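Every home has a handle that belongs to nothing. Ours lives in the hall closet, behind the ironing board, and it has moved with us twice. My husband believes it came off a carpet sweeper. I believe it came off something we threw out in March, on a day when we both felt very organized.

I brought it up with Aldo Mazza, who fixes household things for a living in a shop called Plalow, and he gave me the look a dentist gives a man who flosses on holidays. Mazza owns 217 handles. They hang from nails along the back wall, sorted by grip, and he will part with one only if he likes the sound of what it's going on.

"People keep the head and lose the handle, or keep the handle and lose the head," he told me. "Then they buy the whole thing again and keep the wrong half of that one too."

He is partial to the looped grip, the kind with a hole big enough for four fingers. You can hang it on a hook, which almost no one does. You can also loop a dish towel through it, which almost everyone does, and then the towel stays there until company comes.

Mogens Fogh takes a harder line. Fogh spent years drawing cleaning tools for a small outfit named Ollier, and he thinks a grip should be plain, pale and slightly too large. Colored ones, he says, go out of style before the bristles do. I asked what he uses at home. A broom with a stick, it emerged after some pressing, and the stick came from the yard.
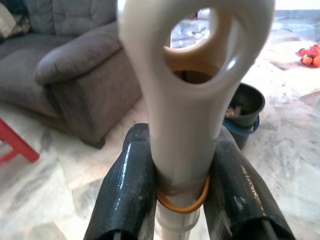

Looped at the top, narrow at the bottom, and one rubber band along the way.

The rubber band deserves a word. Mazza finds one on nearly everything that crosses his counter, and he no longer asks. It may be holding a crack shut or marking a favorite spot for the thumb. More often it came off a bunch of asparagus and had to go somewhere. He takes it off, does the repair, and puts it back on before the customer returns, having learned what happens otherwise.

I took our own handle in to him last week. He turned it over, sniffed, and offered me 2 dollars. I carried it home and put it back behind the ironing board.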